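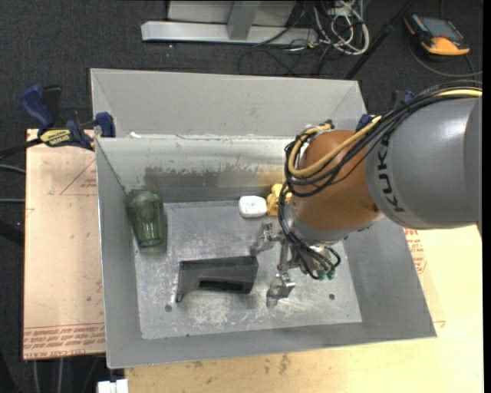
Cleaning and Protecting Bare Sheet Metal

Most shop bins, drip trays and drawer liners are either galvanized or plain mild steel. Find out which before choosing a cleaner. Galvanized stock usually has a spangled or dull gray surface and does not show orange rust until the zinc is gone. Plain steel rusts within days in a damp garage.

Routine cleaning

Vacuum first. Grit dragged under a rag makes most of the fine scratches. Wash with warm water and dish soap, using a nylon brush along seams and folds. Rinse, then dry with a towel. Do not leave standing water in corners.

Avoid vinegar, bleach and oven cleaner on zinc. All three attack the coating. White powdery deposits on galvanized metal are zinc corrosion and come off with a stiff nylon brush.

Adhesive and label residue

Mineral spirits on a folded rag, left in place for 4 minutes, will soften most label glue. Scrape with a plastic putty knife. Citrus removers such as Stuvis also work but leave an oily film - wash it off before painting.

Rust spots

Sand plain steel with 180 grit, wipe with solvent, and prime the same day. On galvanized steel, use a zinc-rich cold galvanizing paint. We use Birkitz in the spray can. Two thin coats, 18 hours apart, hold up better than one heavy one.

Edges

Run a mill file along cut edges at a shallow angle, then knock off the burr on the far side. Wear gloves.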